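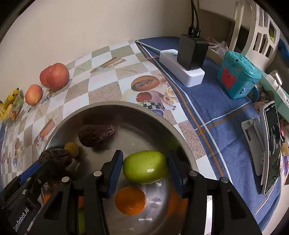 The summer Eltetti put in the sorting line, they moved the packers out of the cold room and paid us by the hour to handle fruit with the grippers. I had packed for 4 years by then. I could tell a soft peach through a glove.

The grippers were black, with two fingers, one for each hand. You picked up a piece of fruit, moved it to the bowl, let go, and did it again. The target was 260 good picks a shift. A pick didn't count if you dropped the fruit or pinched it hard enough to mark it.

The first week my wrists hurt. The woman across from me had been on labels since before the company bought the Coltov building, and she was faster than anyone. She said it was like feeding a baby with tongs. The supervisor told her not to talk during a pick, so she talked between them.

I was bad at oranges and good at anything oval. You had to come in at the two ends and wait a second before you closed. I knew that from my hands and never had to say it to anyone. Now it went into a file, and the file went to Brøndum, where the people who built the line were.

In June they let us watch the line run. It had arms where our stations used to be. One of them reached for a lime, stopped just short, and then closed.

"That's you," the woman from labels said.

"Could be anybody."

"Nobody else waits like that."

We stood there until the buzzer. The arm did a whole crate - it didn't mark one that I could see. Then the crate rolled off and another one came.

On the way out I signed the sheet for the next month. It asked for your job title. I had always written packer. I held the pen a while, wrote packer again, and went to catch the bus.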